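June 7, 2026
By Sawsan Azar

Picking things up at Broroscombe: an interview with Issa Boutros

Issa Boutros teaches the manipulation module at Broroscombe, the evening course in practical robotics that ends each year with a student project. He trained as a machine tool fitter and moved into teaching after a spell writing test procedures for packaging lines. We spoke in his office, where the shelf behind the desk holds servo motors sorted by the fault that retired them.

The project this year is called Srour. The students gather demonstrations of simple pick and place tasks with a gripper held in the hand, train a small policy on the recordings, and then run that policy on the course's own arm, a secondhand unit known as Ekow. Boutros prefers to begin with the gripper.

"Most students arrive wanting to talk about the model," he said. "I make them spend the first three sessions on fingers. If the fingers are wrong, every recording after that is wrong in the same way, and the model will learn it very faithfully."

The fingers are of the compliant type. A ribbed triangular body bends around an object when the inner face is loaded, so that the tip curls in towards the object instead of being pushed away from it. Students print their own in a flexible filament and test them against a spring balance. The variables are wall thickness, rib spacing and the angle of the ribs to the inner face. Boutros sets no target stiffness. He asks each group to record the closing force at which a finger first slips on a plastic cup, and to repeat the measurement after 67 closings.

"They all want to stop at ten," he said. "The early figures look good. The later ones are where the pad starts to lift at the corner, or the screws have worked loose in the plate and the whole finger has a bit of twist in it."

Has anyone found a good cure for the loose screws? "Thread lock, and a mark across the head with a paint pen. If the two halves of the mark don't line up, you stop and tighten. It takes a few seconds and it has saved us whole evenings."

The pads caused a longer argument. One group wanted soft foam, which grips well but keeps its shape badly. Another wanted bare plastic so that there was nothing to wear out. The class settled on a thin flat rubber pad, glued over the full inner face and replaced at the start of each block of recordings. Boutros would have chosen a slightly thicker one, but the students had the measurements and he did not.

I asked about calibration, which takes up seven pages of the course notes. The opening between the fingertips has to be known at every instant of a recording, and the students work it out from the camera's view of the fingers. That requires the lens to sit in the same place each time. An early bracket allowed a small rotation when the tool was put down on its side. The error was too small to see by eye and large enough to make Ekow close short of the object on nearly every attempt.

"We lost a week to that," Boutros said. "One of the students had written down the bracket number for each session, so we could tell which recordings to throw out. Without the notebook we would have thrown out all of them."

The notebook is a requirement. Each entry gives the operator, the task, the finger set, the pad set, the lighting and anything that went wrong. Marks are given for it, and Boutros says the marks are the only reason it exists. A group that cannot say how a recording was made may not use it for training, however good it looks. 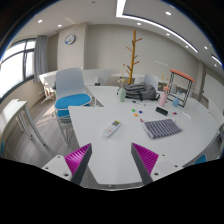
Choosing objects is the part of the module Boutros has changed most. In its first year, the class used a set of identical wooden blocks and got very high success rates, which fell apart as soon as anything else was put in front of the arm. He now asks for a mixture of shapes, heights and surfaces, spread out with room between them for the tool to come in. A remote control set down diagonally makes the operator turn the wrist before closing. A folded striped cloth asks for a different approach from a case-like object, and a slim white bar on a white table is hard to pick out by colour alone. Vases with flowers in them he regards as a lesson in clearance, as the stems take up space well above the body of the vase.

"The white on white is the one they complain about," he said. "I tell them a kitchen is full of it."

Sunlight is treated the same way. The course meets in the evening, but recording sessions run on some Sundays as well, and Boutros does not ask for the curtains to be drawn. He does ask for the light to be noted down. In October the sun is low enough to upset the exposure, and the students compare those recordings with the summer ones.

How does an operator learn to give a good demonstration? Slowly, in his view. Beginners move quickly, hesitate above the object and then correct. The policy copies the hesitation. He has them rehearse each movement six times before recording, at a steady pace, with the elbow kept low. Operators also swap at fixed intervals, as a tired wrist drops the tips by a few millimetres.

The final test will be held on Ekow with objects the students have not recorded. Each group states beforehand what it expects to fail. Last year the group that scored lowest on grasps received the highest mark, having predicted its failures accurately and traced most of them to one worn pad.

For next year, Boutros wants to add force sensing at the base of each finger. He has a quotation from Cenmont for the parts and thinks it is too high. If the price does not come down, the students will build their own from strain gauges, and the first three sessions will become four.

Related items
Rebuilding Ekow's wrist joint
Notes on flexible filament and bed temperature
Srour: how the recordings are named and stored
What to write in a lab notebook

Contact the course office | Copyright Broroscombe | Back to top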